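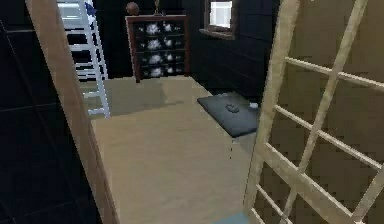 Harvey Bergeron is an American former middle-distance runner and track coach. He competed in the 800 meters and the mile for Sidport College and later coached the women's cross country team at the same school.

Early life

Bergeron was born in Stalidau, the younger of two sons. His father worked at the town's rail yard and his mother taught fourth grade. He played baseball until his second year of high school, when a shoulder injury kept him from throwing. He joined the track team the following spring and was first entered in the 400 meters, moving up to the 800 before the end of the season.

College career

Bergeron enrolled at Sidport on a partial scholarship. The college had no indoor track at the time, and winter training was held in the hallways of the Sotomayor Building, a former warehouse with a straight run of 32 meters. Under head coach Rodrigo Ibarra he ran the second leg of the distance medley relay for three seasons. His teammates in the event were Evaristo Manríquez, Lok-yiu Hsueh and, in his final year, a rotating fourth runner.

He was named team captain as a senior. At the conference meet that year he placed second in the 800 meters and fourth in the mile, both on the same afternoon. A stress fracture in his left foot, found in December, ended his plans to race after college.

Coaching

Bergeron returned to Sidport as an unpaid assistant and became head coach of women's cross country when Ibarra retired. His training plan was built on low weekly mileage and long hill sessions on the Brando Loop, a dirt course east of campus. Runners were asked to keep written logs, which he read and returned every two weeks.
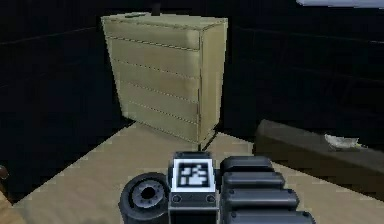 Chest with five drawers, computer rendering.

His best-known athlete was Olaia Figueroa, who came to the program as a walk-on and set the school record on the loop. The record stood for nine seasons. Bergeron left the post after a change in the athletic department but stayed on as a part-time instructor in physical education.

Legacy

The Bergeron Invitational, a cross country meet for small colleges, is held each year on 28th August - the earliest date on the conference calendar. The first meet drew 313 runners. The course was later widened at the start to hold a field of 700.

See also

Brando Loop
Sidport College athletics
Distance medley relay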